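How to Ask Your Town for a Stop Sign, Crosswalk or Other Street Change

By Junpei Hattori
Wednesday, November 24, 2021

Most requests for a traffic change go nowhere for the same reason: the office that got them couldn't tell what was being asked for, or at which corner. The steps below are the ones I used in Skunemik to get the parking pulled back at Bruleck Street and Ichikawa Avenue. Your town's forms will have different names, but the order of things should be close.

1. Find out who owns the road

A street inside town limits can still belong to the county or the state. Call the public works office and ask who maintains it. Give them the block and the nearest cross street. If it's a county road, the town can write a letter of support but it can't put up a sign, and you will need to file with the county.

2. Write down the problem, not the fix

"Drivers turning left from Bruleck can't see people in the east crosswalk until they are already turning" is useful. "We need a light" is a request the engineer has to work backward from. You can suggest a fix at the end of the letter.

3. Keep a log

Go out at the same time of day on different days and note what you see. Date, start time, end time, weather, what happened. Include the quiet days. I did mine in May, while school was still in session, on a legal pad, and typed it up later.
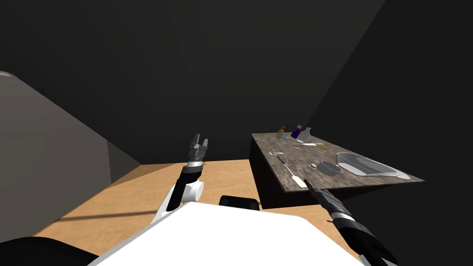 Table with a brown, stone-textured top, wooden floor.

Don't stand in the road or try to slow anyone down. Leave license plates out of the log. Public works can't do anything with them, and anything you hand in may become a public record.

4. Ask for the crash reports

Your police department keeps them by intersection. The request usually goes through the records clerk, and there may be a copying fee. Ask for the last 4 years if the clerk will search back that far. Near misses won't be in there, so your log has to cover those.

5. Get signatures from the block

Some towns require a petition for certain changes, mainly speed humps and parking restrictions. Ask for the town's own form before you start knocking on doors. Ours would not take signatures on plain paper, and I had to redo two pages. Collect a printed name, street address and signature on each line. Renters count in Skunemik. Check whether they do in your town.

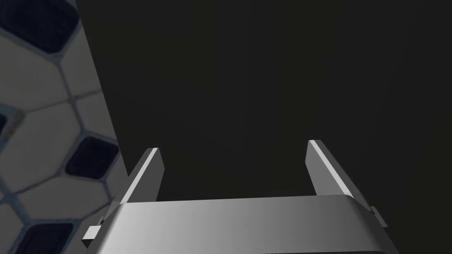
If a business is on the corner, talk to the manager early. Losing two parking spaces matters a lot more to a shop than to a house, and you would like to hear the objection before the hearing. The Kamum bakery was against ours until the loading zone was moved to the side street.

6. File it

Send one packet: a one-page letter, the log, the crash reports and the petition. Put the intersection in the subject line. Ask for the file number in writing and use it every time you call.

7. Go to the meeting

Speakers usually get a few minutes each. Read your letter out loud at home first and cut it if it runs long. Bring paper copies for the board.

8. Follow up

Ours took 224 days from filing to paint on the curb. Call once a month, give the file number, and ask what the next step is and who has it. If the request is denied, ask for a copy of the engineer's study. It will say which standard wasn't met, and you can refile when conditions change.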